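The table should have its own page in the log

Dreltau, April 29, 2026

In our workshop in Dreltau we have a cell for recording hand work with two hand-held grippers. It is called Grorier, after a label that was on the door when we moved in. It has a table with a white top, two grippers with their cables, and a drawer of small objects. My opinion is that such a cell must be looked after like any other machine, and that at present we look after only half of it.

The half which we look after is the electrical half. The grippers have a log book. Every 500 recordings we open the fingers, check the play in the joint, clean the pads with a dry cloth and look at the plug where the cable goes in. If a pad is worn, it is changed and the number of the recording is written down. I have no complaint about this. When the left gripper began to close late, at recording 1,132, we could go back in the book and find that the spring had been changed only two days before, and it had been put in the wrong way round. The repair took ten minutes.

The table has no log book. A table does not move and has no plug, so it is seen as furniture. But the task is done on the table, and every task leaves something on it. We do pouring, cutting, drawing, and sweeping of loose pieces. Some of it leaves colour on a white surface, some leaves crumbs, and tape leaves glue that you discover only with the hand. A brush which meets a line of old glue jumps a little. The person who holds the gripper corrects it without thinking, and this small correction is then in the recording for ever.

I have heard the argument against me many times. It says that a real kitchen is also dirty, and that a robot which learns only from a perfect table will fail in an ordinary one. I agree with the second part. I do not agree that it gives us permission to be lazy. If we want a dirty table, let us make it dirty on purpose and write down with what. A mark that stays for three weeks in the same place teaches something too - namely, where the mark is.

The tools of the task have the same problem. A hand brush for sweeping loses its shape after many sessions, the bristles lie to one side, and then you need a different angle of the wrist. One brush of ours did up to 2,000 sweeps before it was replaced, and I would have replaced it much earlier. The dustpan matters as well. Its front edge bends upwards with use, light plastic pieces go under it, and the operator must make a second stroke. When I went through our recordings from the beginning of April, I could tell old brush from new brush by the number of strokes.

And the cables. The gripper cable should go back along the forearm with a loose loop near the gripper, so that it never pulls on the plug. We check this for the plug. We should check it also for the person, because a tight cable changes how the arm moves.
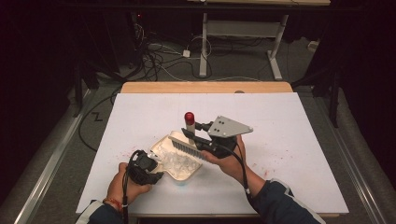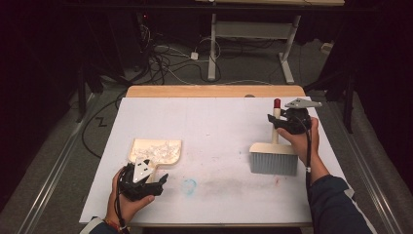 Brush, pan and clear plastic pieces, worked with a gripper in each hand.

What I ask for is one more page in the book. On it there would be four lines: surface wiped, marks noted, brush and pan looked at, cable loops loose. It is filled in before the first recording in the morning and again after lunch, and signed by the person who will do the sweeping. I have tried it alone since the start of the month. It takes me 2 minutes, and most of that is looking for the cloth.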